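The Arm at the End of the Line

How a packing hall in Masdale learned to work beside a robot

In the packing hall of Arnuno, in Masdale, the first thing I noticed was the quiet. I had expected a lot of noise. The people who work there told me that it was much louder before, when every tube was filled by hand and people had to shout across the tables to ask for more stock.

Arnuno packs sporting goods for small shops. It is not a big company. When I visited there were 12 people on the shift, and the work that most of them knew best was the filling of tubes. You take a ball, you put it in the tube, you take the next one. A good packer can do it without looking. After ten years, a good packer also has a sore wrist, and this was the complaint I heard most often.

The company bought its first robot arm in November, from a supplier called Alton. Before the arm touched any real product, the packers were invited to a small room upstairs and shown the job on a screen, in simulation. They could stop the program and say what they did not like. One of them said that the arm came down too straight, and that a person would come in a little from the side. The technicians wrote it down. I think this small moment was important, since the people who knew the task were asked about it before the machine was.

I sat in the same room, and I was shown the same task.
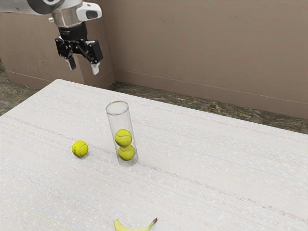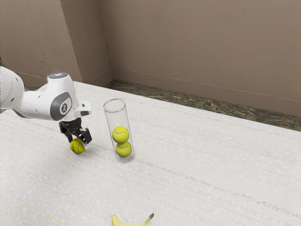
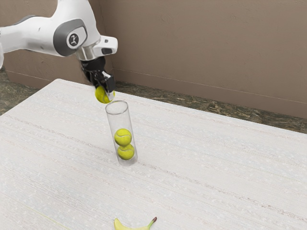

The simulated job: tennis balls and a clear tube on a white table.

Does a machine like this take away somebody's work?

At Arnuno it took away a task, and the people who did this task were moved to other ones. Two packers now prepare the programs and watch over the arm. The others went to checking, labeling and returns, where there were always too few hands. The company promised in writing that no one would lose a job in the first year, and until my visit it had kept the promise. What happens after the first year is not written anywhere, and the packers know this very well.

The change was not easy for everybody. One woman had filled tubes since she was young, and she told me she missed the rhythm of it. In returns, she said, each box is a different problem and the day feels longer. Her hands are better, but she goes home with a tired head. A younger colleague at the same table said the opposite. For him the old work was like waiting for a bus, and he was glad to leave it.

There is also the question of pay. The two packers who look after the arm got a raise of 10 percent after they passed a short course. The people in returns got nothing extra, although their work is now harder than before. When I asked the management about it, they answered that the wages will be discussed again in spring. I heard this answer two times, in the same words.

Some things the arm does not do well, and here the old experience still counts. When a delivery comes in damp, the packers feel it at once with their fingers and put the balls aside. The arm has to be told. For this reason every box is still opened by a person, who presses a few of the balls and decides if the box can go on. It is a short job, but it has become a respected one, and there is a little competition for it.

The next step is already planned. A sister company, Huenchumán, wants to use the same program in its own hall, where 125 people work in three shifts. Some packers from Masdale will travel there to explain how it went. They have asked to go without the managers, so that they can speak freely, and this was accepted.

Before I left, I went down to the hall once more. The late shift was coming in, and somebody had put a chair near the arm, with a cushion on it and a jacket over the back. The packer whose turn it was sat down, looked at the log from the shift before, and wrote her name under the last line.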